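Fivach Street Diaries

The great small-toy sort-out (and why I've got a tray on my bed)

Posted Sep 16, 2022

I have been promising to do the tiny toys since February. I know it was February because I wrote "tiny toys!!" on the kitchen calendar, and then wrote it again in every month that followed, with fewer exclamation marks each time. Well, this week I did it, and I enjoyed it so much that I've stayed up far too late to tell you.

Some background for new readers. I collect little dolls and miniature food. Small dolls with bright hair, small cups and mugs, cakes the size of a thumbnail, that sort of thing. It began with a single figure in a lucky dip at the Bunness spring fair and it has got rather out of hand. My last proper list had 219 pieces on it, and that was before Edeltraud Hauser from my old swap group moved to a smaller flat and passed on a carrier bag full of hers. Edeltraud's taste runs to hats and picnics. Mine runs to drinks. Between us we could cater a very small wedding.

The trouble is that I'd been keeping them anywhere. Windowsills, the fruit bowl, the pocket of my dressing gown. Every time I wanted a particular one for a little display I'd spend half the evening hunting and then give up and make toast.

Why the bed

I always sort on the bed. I've tried the kitchen worktop and I've tried the floor, and both were a misery (small round things roll, and they roll under the fridge, and that's them gone until you move house). A fluffy blanket is perfect. Anything you drop stays where it falls, and you can kneel or sit or flop about as you please. I put the white one on, the really fuzzy one, as everything shows up against it, even the pale bits.

The only thing a blanket won't do is let anything stand up. Dolls with little feet just topple over. So this time I added a tray, a plain black one with raised edges, and oh, what a difference! You can stand them up and look at them properly, and the dark colour makes the pinks sing. I kept picking it up just to admire it.

Box in, tray out

The method, if I can call it that, came from Aurelia Ammann, who taught me to sort buttons years ago when we shared a stall. She had one firm rule: never sort from a heap. Sort from a box, one piece at a time, and decide about that piece before you touch another.

So the cardboard box went next to the tray with its flaps folded right back, and the lime-green hexagonal container went in the corner of it. I adore that green. I've had it for years and I couldn't tell you what it was for originally, but it's the brightest thing I own and I can always find it, so it has become the home for odds and ends.

Dolls first, food second. That was my plan, and I abandoned it almost at once when the root beer turned up. Well, I call it root beer. It might be a coffee, or an ale. It's a tiny mug with something amber-brown in it and a white foamy top, and it's my favourite thing in the entire collection. I'd thought it was lost! It went straight on the tray with the dolls and there it stayed, plan or no plan, next to the pink-haired one, who looks as if she might have ordered it.

The brown-haired one with the teal hair tie took the most deciding. I had her down as a possible swap, and then I turned her upside down and back again and looked at that little flash of teal against the dark hair, and no, sorry, she's staying. She's got pink and cream on her as well and it's a lovely mix of colours, the kind I'd never think to put together myself.

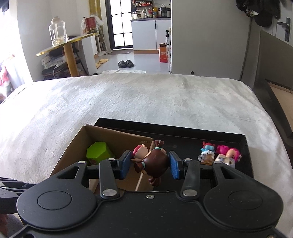 What I kept and what's going

I'm soft about these things, so the "going" pile was never going to be enormous. I was pleased with it all the same. Doubles went first. I had three of the same cupcake, and I can't defend that. Then anything broken that I'd been meaning to glue for more than a year, apart from a teapot lid, which I've kept in case the teapot turns up.

The swaps are going to the Trotance table-top sale, where I usually take a corner of somebody's table and come home with more than I brought. I'll try to be good. I've given myself a limit of 7 new pieces, and Edeltraud has offered to hold my purse.

The keepers are going into a printer's tray from Bozkurt, the junk shop by the station. It's been leaning against my bedroom wall since the spring, waiting for me to get on with things. I've given it a wipe and a coat of cream paint. Some of the little compartments are exactly doll height, as if they'd been measured, and I had a happy hour moving everyone about to see who looked nice beside whom. Drinks along the top row, I think, and cakes underneath. The dolls can have the bottom where I can reach them easily for displays.

A few things I'd do again

Start in daylight. I began after tea last time I tried this and the creams and the whites all looked the same by eight o'clock.

Put a towel along the edge of the bed if you're going to be shuffling about. My blanket has a habit of creeping, and it takes passengers with it.

Keep the smallest pieces in something with a lid as soon as you've decided on them. I lost a slice of lemon for two days and found it in my sock.

Have a tray! I can't say it enough. Any tray with a bit of an edge will do, and a dark one is lovely if your things are pale.

And write your list as you go. I've read of collectors with 2,000 pieces and every single one written down, and I used to think that sounded like homework, but I've started a fresh notebook and I'm finding it very soothing. One line each. Hair colour, clothes, where it came from if I can remember. For the mug I've written "root beer (?)" and underlined it.

Next up is the ribbon drawer, which I'm a bit frightened of. If any of you have found a good way to keep narrow ribbon from unwinding itself, please leave me a comment, and if you're coming to Trotance do come over and say hello – I'll be the one at the corner of the table with the spare cupcakes.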